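Automation Cell Attendant — Packaged Goods, Grovilgate

Jarneo is moving table-level handling of snack and beverage samples at its Grovilgate site to robotic arms. Two attendants are required. Staff who formerly moved product by hand now set out items, monitor grips and log faults. Manual lifting is reduced; screen and standing time increase.

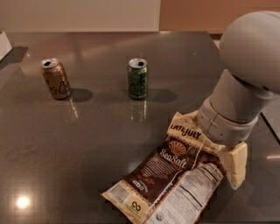
Handling task: arm gripping a Late July Sea Salt chip bag, two opened cans on the table.

Shifts are 12 hours, rotating. Forklift licence not required. Applicants should be able to read a fault log and follow lockout procedure. Training on the Merkano control software is provided on site.

Send a résumé to Jessie Yule, quoting reference 782. Work starts in December.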